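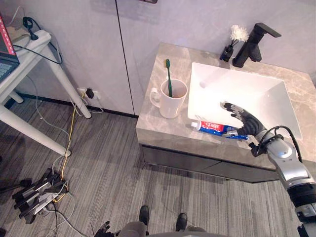 Slide 1: toothbrush in a mug, next to the sink

OK, quick hello, then leave this one up while people find seats. Ask who brushed their teeth this morning. (Wait for hands. Somebody always keeps theirs down!)

Now ask who did their language practice this morning. Way fewer hands, I bet. Mine would've been down too, for years. I bought the Vullora course, did 11 lessons in one weekend, felt like a genius, and then didn't open it again until November.

So my talk is about small habits and learning Czech as a grown-up with a job. Tell the Caka story here: I stood at the bakery counter in Caka with a whole sentence ready and said "good night" to the woman at nine in the morning. She sold me the roll anyway.

Slide 2: the word list
I wanted 2000 words in a year. Terrible plan. I got to 138 and quit. What worked better was tying five new words to brushing my teeth, with a sticky note on the mirror, swapped out every Sunday-ish (don't get hung up on the day, people will ask).

Slide 3: saying it out loud
Get the room to try Dvořáček. All together, twice. That ř is going to be a mess and that's fine, laugh with them. Mention the Adel evening class, 30 minutes, beginners welcome, flyers by the door.

If I'm running long, skip the grammar chart and go straight to questions.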